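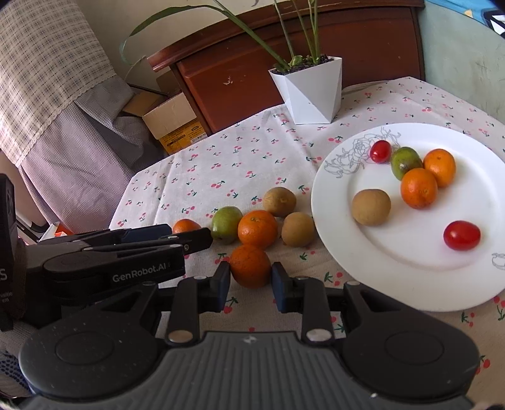
杰吉兹·阿克居尔说，手指停下来的那一刻不能算抓住，软件要是这么认，后面的规划全得跟着错。他说这话时没有抬头，正在往日志里加一列。我问那该认哪一刻，他说还不知道，先把曲线画出来再讲。

我们做的模块叫 Wendard，负责把一段操作切成几截：靠近、合拢、持住、移动、松开。切点给到下游的 Skasdale，Skasdale 拿去排两只夹爪的先后。切点早了，它会以为东西已经在手里，提前安排抬起。切点晚了，它就让夹爪在原地白等。两种错我们都有，早的多一些。

桌上是一块印着樱桃的白布，盘子、橙子、猕猴桃一类的东西，都不难认。感知那边早就不抱怨了，橙子和盘沿分得很清楚，连盘沿上那朵灰线画的玫瑰也不再被当成障碍物。麻烦都在时间上。

曲线画出来是在下午。横轴是时间，纵轴是开口宽度，合拢那一段往下走，走到某处变平。按原来的规则，变平满3个采样点就算持住。杰吉兹把这一段放大，我看见平的地方其实有一小截斜坡，很缓，像是手指还在慢慢往里挤。

“硬的东西没有这一截。”他说。

“橙子算软的？”

“橙皮算。”

我把规则改了，要求斜坡也走完才算。重跑一遍，橙子那几段好了，西红柿那几段反而更糟。西红柿的斜坡一直走不完，程序就一直等，等到东西都移到盘子上方了，标签还写着“合拢”。我把结果发到组里，没有写评语。

贾南·格克切看到以后打电话过来。她在 Birside 那边管 Skasdale，平时不怎么打电话。

“你们改了什么？”她问。

我说了。

“规划器现在拒绝执行。它说物体处于移动状态，但从未被抓住，前后矛盾。”

“它说得对。”

“我知道它说得对，”她说，“我想问你们打算怎么办。”

我说明天给她答复。她说可以，又说今晚她那边会先退回旧版本，让我别动接口。电话挂了以后，杰吉兹问她是不是生气了。我说听不出来。

晚上办公室里只剩我们两个。Avcı 的楼到了晚上会关掉走廊的灯，要去接水得摸着墙走。我接了水回来，杰吉兹把左右两只夹爪的记录叠在了一张图上。他把左边涂成蓝色，右边涂成灰色。

“你看这里。”

右边合拢的时候，左边也有一次很小的抖动。每次都有，每次都比右边晚一点。我说也许是桌子传过去的，右边碰到东西，左边跟着颤一下。他说他一开始也这么想，后来量了，差14毫秒，几乎不变。振动传过一张桌子用不着这么久，也不会这么整齐。

“时钟。”我说。

“时钟。”

两只夹爪各有自己的时间戳，汇到一起的时候做一次对齐，对齐是很早以前写的，注释里说误差最多100毫秒，可以接受。写注释的人已经不在这里了。那时候只有一只夹爪，第二只是后来加的，谁也没有回头看这一行。

这样很多事情就说得通了。Wendard 判断持住，除了看开口，还参考另一只夹爪有没有让开。两边时间对不上，它看到的“让开”总是偏的。我们一直在调开口的阈值，调来调去，补的是时钟的账。

杰吉兹去改对齐，我把下午的规则退回去，只留下斜坡的检测，给它加了一个上限：走到上限还没走完，就按持住处理，同时把置信度降一档。这个做法不好看。我在提交说明里写了原因，写得比平时长，写完又删掉一半。

测试跑起来以后没什么可做的。杰吉兹把椅子转过来，问我知不知道贾南以前也在这层楼。我说不知道。他说那张靠窗的桌子原来是她的，旧版的对齐她提过意见，提在一个后来关掉的单子里。

“提的什么？”

“说最好每次启动都重新对一遍。”

“后来呢？”

“后来单子关了。”

我去翻，真的翻到了。单子很短，状态是“暂不处理”，处理人那一栏是杰吉兹的名字，日期是2019年2月18日。我把页面往下拉了拉，没有别的内容。他站在我后面，应该也看见了。他回到自己的位置，过了一会儿，我看到他把那个单子重新打开，指派给自己，正文里加了一句：已复现，见附图。

测试跑完，橙子那几段切点都落在该落的地方。西红柿还有2段偏晚，置信度也低，至少前后不再矛盾，Skasdale 能接得住。绿的那种果子数据太少，我没有下结论，在表里留了空。

我给贾南写邮件，把改动列上，接口没有动，问她明天能不能在他们那边跑一遍完整的。附件里放了叠在一起的那张图。写到对齐的时候，我停了一下，问杰吉兹要不要提那张旧单子。

“提吧，”他说，“把编号也写上。”

我写上了。她回得很快，原来也没有下班。邮件里说图收到了，明天上午跑，又问蓝色的是左边还是右边。

我回：左边。

杰吉兹关了显示器，去走廊里找灯的开关。我把邮件存好，又看了一遍西红柿那两段，给其中一段加了书签，穿上外套跟了出去。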